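Jullstead has decided we need to talk about reusable cups again. The council wants cafes to add a levy to every takeaway coffee, with the money going towards a borrow-and-return scheme run by an outfit called Plornico. I've read the flyer twice and I'm still not sold.

The claim on the front is that Eltbridge, which ran the same thing for 3 months, kept 1,773 cups out of landfill. Fine. How many reusable ones walked out the door and never came back? The flyer doesn't say. It does say Plornico supplied 2,000 to start with, and I'd love to know how many are now sitting at the back of kitchen cupboards holding pens.
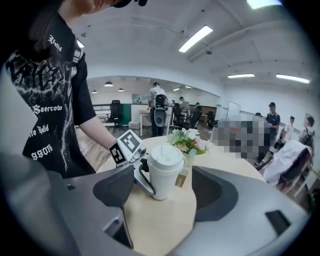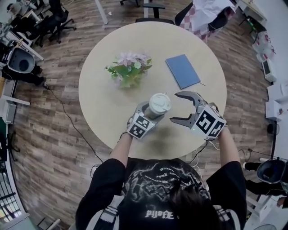 My other gripe is that all the attention goes on the cup you drink from and hardly any on the rest of it. A white cup with a white plastic lid is two separate things to throw out, and I've yet to meet a council bin that tells you clearly where either one goes. Ours has a picture of an apple core on it and a sticker that's peeled off.

I asked at Gavalas, where I get my flat white most mornings, what they thought. They were polite about it. They've got one small dishwasher and a queue out the door at 8 am, and the flyer has nothing on who does the washing up. The levy is 68 cents, too, so the regulars will notice.

I do own a keep cup. I forget it more often than I remember it, and I suspect most of the people who'll fill in the survey saying they support this do the same. Submissions close at the end of June. I'll be putting one in, mostly to ask about the lids.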